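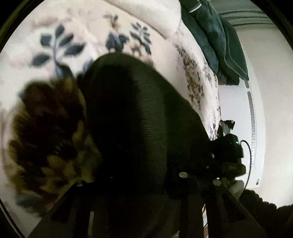 Flirus, the bedding and home textiles shop in Cloltard, is adding a second printed bedding set to its Illine range in April, along with a free guide to making up a bed in a shared or child's room. The new set follows the plain sets the shop has sold until now. It has a white ground with large dark blue leaves, fainter pinkish and beige shapes between them, and a smaller, denser print of tiny gray, blue and olive flowers to go with it. The two prints are meant to be seen together, with the small flowers showing where the fabric is folded over the leaves. Brown and gold soft toys, shaggy ones included, sit well against the white.

The Illine range began as a single comforter cover. It now comes in 4 sizes, from a crib-to-toddler cover up to a king. The shop sold 1,381 Illine covers last year, and the first printed set, a narrow stripe called Tang, made up a little under half of them.

"People kept telling us they wanted a pattern but were worried about getting tired of it," said Kerstin Engebretsen, who owns Flirus and chooses the prints. "We made the leaves big and left a lot of white between them. If you want less pattern, fold more of it under. If you want more, pull it up."

The cover closes with buttons along the foot and has ties inside all four corners. It can be machine washed on warm and dried on low. Flirus suggests washing it once before use and turning it inside out each time after that. Pillowcases are sold in pairs. Sheets are sold separately in white and in a gray that matches the small flowers.

The guide is 11 pages long and was written by Chia-hao Hsiao, who runs the shop's workroom and teaches its evening sewing class. It covers measuring a mattress, getting a comforter into its cover without help, folding back the top edge, and storing winter bedding in a small closet. One section deals with soft toys on the bed: how many to leave out, where to keep the rest, and how to clean long or tufted pile that has gone flat.

"For most toys I say spot clean with a damp cloth and a drop of dish soap, then let it dry all the way through," Hsiao said. "Brush it with a wide comb when it's dry. Don't put it on the comforter before then, especially a white one."

Printed copies of the guide will be at the register. Flirus has ordered 1,660 of them and will mail one to any customer who asks while they last. Customers who already own an Illine cover can bring it in to be matched with pillowcases from the new set.

The leaf and flower set will be in the shop from opening time, 10 a.m., on the first day of sale. Orders placed by phone will be ready for pickup after 2 p.m. the same day if the size is in stock. King covers are being sewn in a later batch and may take up to three weeks. The Tang stripe stays in the range at its current price.

Filed under: Shop News, Bedroom, New Products

Press contact: Kerstin Engebretsen, Flirus, Cloltard | © Flirus. All rights reserved. | Back to top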